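How to clean and tidy the inside of a desktop computer (and what you can skip)

Filed under: Repairs at home

Most guides to cleaning a PC are written by people who would like to sell you a can of something. I have read a lot of them. They promise a faster computer, a quieter computer, a longer life, and in one case lower electric bills. I have been opening up old desktops on my dining table for years and I have my doubts about nearly all of it. A clean computer runs a bit cooler if it was badly clogged before. That is the claim I will stand behind. If your machine is slow because it is old, it will be a clean old slow machine when you are done.

Still, there are decent reasons to open the case. The fans may be loud. You may want to add memory, or swap out a drive, and you might as well deal with the dust while you are in there. Or the thing came from somebody else's closet and you would like to know what you have before you plug it in.

What you need

A Phillips screwdriver, medium size. A soft brush, such as a clean paintbrush. Compressed air, or a hand blower of the sort sold for camera lenses. Two or three reusable cable ties or plain zip ties. Small flush cutters if you plan on cutting old ties. A flashlight. A bowl for screws.

I used to own the Prikatano cleaning kit, which came in a zippered pouch and had 30 pieces. I used four of them. The rest were swabs and a number of plastic picks whose purpose I never worked out. My neighbor swears by Zisell air dusters, and they work, but so does the store brand. A can is a can.

About wrist straps. Opinions run hot on this one. I have one, and I wear it when I handle memory. For brushing dust out of a case I touch bare metal on the chassis before I start and again when I have walked across the room. If you live somewhere dry or work on carpet, wear the strap.

Before you open it

Shut the computer down properly. Do not just put it to sleep. Flip the switch on the back of the power supply if there is one, pull the power cord, then hold the front power button down for a few seconds. Unplug everything else. If you are the forgetful type, take a picture of the back first.

Do not open the power supply itself, the metal box the power cord plugs into. It can hold a charge after it is unplugged and there is nothing in it for you. Blow the dust out through the grille and leave it at that.

Lay the case on its side on a table with good light. Most side panels come off with two screws at the back and a slide toward the rear. Some have a latch. Some office machines have a latch that looks like a vent and a vent that looks like a latch, and I can only suggest patience. If it doesn't move, stop pulling and look for another screw.

Step 1. Look before you touch anything

Spend a few minutes with the flashlight. Find the power supply and follow the wires out of it. Find the motherboard, the big printed board that everything else plugs into. Find the memory slots, which are long and narrow with clips on the ends, and the processor area, which on most machines has a fan sitting on top of it. Take several pictures on your phone, close enough to see which plug goes where. You will think you don't need them. I thought so too, with a machine I bought for parts in June, and I spent an evening trying to work out where a two-pin plug from the front panel belonged.

Step 2. Deal with the cables

Cables are where the advice gets silly. You will see it said that messy cables choke the airflow and cook the machine. I tested this once, in my unscientific way, on an Ueda office tower that I stuffed with loose wiring on purpose and then tidied. The temperature difference was too small for me to take seriously. A cable touching a fan blade is a real problem. A cable draped across an empty drive bay is an eyesore and no more than that.
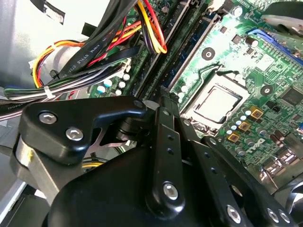 So my standard is low. I want three things out of the wiring: no wire can reach a fan, no plug is being pulled sideways by its own cable, and I can get my hand to the memory without moving half the harness. If the factory ties already give you that, leave them alone. The people who bundled those wires did a few hundred that day and were probably better at it than you or me.

Power wires come in colors, and on a standard supply the colors mean something. Yellow is usually 12 volts, red is usually 5, orange is usually 3.3, and black is ground. I say usually because some of the big makers have gone their own way over the years. Don't use the colors to decide whether a plug will fit. Look at the shape of the connector and at your pictures.

Flat cables often have printing along them, and people write in to ask what it means. A marking that starts with AWM is about the type of wire, with a style number after it. It is not the part number of your computer and it won't tell you what the cable connects. Follow it with your finger to both ends. That takes less time than searching for the number.

If you do need to cut a tie, slide the cutter in with the flat side against the bundle and cut on the head of the tie, where there is no wire beneath the blade. Never use a knife. Have the new tie ready before you cut the old one, or the bundle will spring open and you will be chasing it around the case. Pull the new one snug, then stop. A tie should hold the wires together without denting them. Trim the tail flush, as the cut ends are sharp and you will find them again with the back of your hand.

Flat cables can be folded gently but should not be creased hard. I keep them on top of the round bundles or flat against the metal wall of the case.

Step 3. Get the dust out

Start at the top and work down, since that is where the dust is going anyway. Use the brush on anything thick and the air on what is left. Short bursts, can held upright. If you tip the can you will get liquid, and it is cold enough to be a nuisance. Take the case outdoors for this part if you can. I did it indoors once and was wiping gray fluff off the bookshelves on Monday.

Hold each fan still with a finger while you blow it out. Letting it spin freely on compressed air makes a wonderful noise and isn't good for the bearings.

The fins under the processor fan are where most of the trouble lives. If air won't shift the mat of dust between them, try the brush from the side. I would not take the cooler off just for cleaning. Once it is off you need to clean away the old thermal paste and put on new, and a job that would have taken half an hour has become an afternoon. Plenty of guides tell you to renew the paste every year. I have seen machines run on their original paste for far longer with no complaint.

Do not use a household vacuum cleaner with the nozzle right against the board. The usual warning is about static. My own worry is the hard plastic nozzle knocking into small parts.

Step 4. Press everything home

Go around with one finger and press each connector you can reach. Use firm, even pressure, straight down. Memory should click at the clips. The large power plug on the board has a catch on one side and it should be fully over its tab. If a plug resists, take it off and look at it again before you lean on it. I have bent pins by being sure of myself.

Step 5. Close up and test

Look for the screws you put in the bowl. If one is missing, tip the case gently and listen. Don't power up with a loose screw inside.

Plug in the power cord, the screen and the keyboard, and start it with the side panel still off and your hands well clear. You want to see every fan turn and hear no ticking. Ticking means a wire is touching a blade. Shut down, unplug, move the wire, try again. When it starts up as usual, put the panel back on.

Is it worth paying for?

A shop near me charges a fee for what it calls a Boturance service, a cleaning plus a printed report showing fan speeds before and after. One customer showed me hers. Her fan had gone from 3000 revolutions a minute to 1347, and that sounds tremendous until you ask what the computer was doing when each number was taken. The report didn't say. If you don't like opening things, pay for the cleaning and leave the report on the counter.

How often? I open mine once a year. With a dog or a smoker in the house, twice. If you look in and there's hardly any dust, close it again.

Thanks to Mawar Raju for pointing out that an earlier version of this page had you testing the fans before plugging the power cord back in.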